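La lettre de Komomero, août
Le coin des mains occupées

Imprimer | Envoyer par e-mail | 12 partages | 4 commentaires

Fausses fleurs, vrai bouquet

Bon, je l'avoue tout de suite, j'ai longtemps fait partie des gens qui lèvent les yeux au ciel devant une fleur en tissu. Chez ma grand-mère il y en avait un bouquet sur le téléviseur, des roses saumon devenues beiges à force de soleil, et personne n'y touchait jamais, sauf pour les secouer une fois l'an par la fenêtre. Alors quand Nesma Kettani m'a proposé de m'occuper des bouquets de l'accueil et qu'elle a précisé « en artificiel, hein, pas question d'arroser », j'ai fait une drôle de tête.

Et puis j'y ai pris goût ! Ça fait quatre mois que je passe une partie de mes soirées au milieu des tiges, et comme plusieurs d'entre vous m'ont demandé comment je m'y prenais (coucou Jamila), je vous raconte.

D'abord, le déballage. Les fleurs arrivent couchées, tassées, les feuilles collées contre la tige, et elles ont l'air tristes comme tout. La tentation, c'est de les planter telles quelles dans le vase. Résistez ! Prenez-les une par une et rouvrez-les. Je commence par le bas : je décolle la première feuille, je la tourne un peu vers l'extérieur, je passe à la suivante en changeant de côté, et je remonte comme ça jusqu'à la fleur. Une feuille qui regarde en bas, une autre qui part franchement à gauche, une qui se redresse, et tout de suite la tige a l'air d'avoir poussé quelque part. Si elles sont toutes à la même hauteur et bien symétriques, on dirait un parapluie retourné.

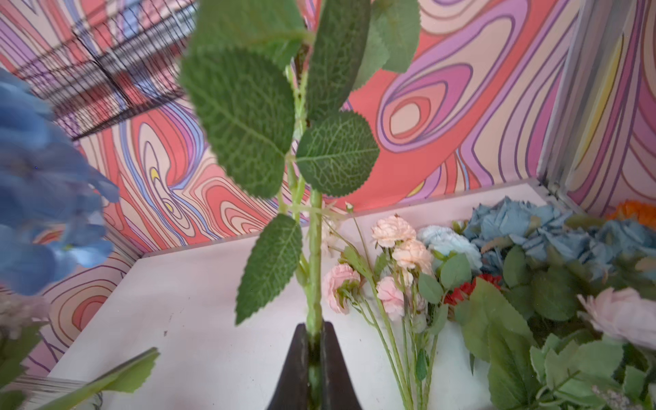 Les feuilles de rosier, c'est mon petit bonheur à moi, je les trouve souvent plus réussies que les fleurs. Regardez les dents sur le bord et les nervures en relief, il y a quand même quelqu'un qui a dessiné tout ça. Je les lisse entre le pouce et l'index, du milieu vers la pointe, et si un pli résiste je pose la feuille sous un torchon et je donne un coup de fer tiède, très vite. Faites un essai sur une feuille cachée avant de vous lancer, j'ai un pétale de pivoine qui s'en souvient encore (il est au fond du vase, côté mur, on ne le voit pas).

Pour les tiges, je tiens toujours entre deux nœuds quand je veux courber. Un petit peu, je lâche, je regarde, je recommence. Les fleurs les plus jolies de mon stock sont celles que j'ai à peine tordues. Et je ne coupe qu'à la toute fin, parce qu'une tige raccourcie trop tôt, c'est fichu, on se retrouve à la caler avec du papier journal. J'utilise la pince coupante de l'atelier. Surtout pas les ciseaux de couture, Reet Krūmiņa m'a fait promettre par écrit.

Côté couleurs, j'ai fait toutes les erreurs possibles. Mon premier bouquet comptait du rouge, de l'orange, du jaune vif et un tournesol énorme, et Abdelghani Helmy m'a demandé gentiment si on ouvrait une baraque à frites. Depuis je pars d'une seule teinte et je tourne autour. En ce moment je suis dans les bleus qui tirent sur le violet, l'hortensia surtout, avec un peu de lilas très pâle. L'hortensia rend un service fou : il remplit, il cache les départs de tiges, et il suffit de deux ou trois têtes pour que le vase ait l'air généreux. Les roses, je les mets ensuite, plus hautes, et je leur laisse de l'air.

Question budget, on me dit souvent que c'est cher. Pour les trois vases de l'accueil, j'en ai eu pour 40 euros, en récupérant une partie des feuillages de l'an dernier. On trouve de tout dans les vide-greniers, il faut juste accepter de laver. Un bain d'eau fraîche avec une goutte de liquide vaisselle, on trempe, on ressort, on suspend la tête en bas au-dessus de la baignoire. Vérifiez avant que la couleur tient, avec un coton humide ! Pour l'entretien courant, un pinceau doux suffit, ou le sèche-cheveux à froid. Je fais ça le matin vers huit heures avec mon café et je trouve ça très reposant.

Reste la grande question du rangement, et là je n'ai pas de solution miracle. J'ai essayé les cartons debout, les sacs suspendus, le dessous du lit. Meriem Tahiri garde ses tiges à plat dans des boîtes longues, avec du papier de soie entre chaque couche, et les siennes ressortent impeccables. Les miennes ressortent froissées et je recommence tout à zéro, mais comme c'est la partie que je préfère, je ne me plains pas trop.

Si vous avez des fleurs en tissu qui dorment dans un placard, même fanées (oui, ça se dit), apportez-les à l'accueil, il y a un grand carton sous la table. Je prends tout, y compris les feuillages seuls et les tiges sans fleur, et même les vases ébréchés. Je cherche en particulier des petites fleurs blanches pour faire du remplissage et de l'eucalyptus, si quelqu'un sait où en dénicher du joli, pas celui qui brille. Écrivez-moi en répondant à cette lettre ou laissez-moi un mot dans le carton.

Le mois prochain je m'attaque aux couronnes de porte. J'ai déjà acheté le fil de fer et perdu la bobine.

Partager cet article (12) | Commentaires (4) | Version imprimable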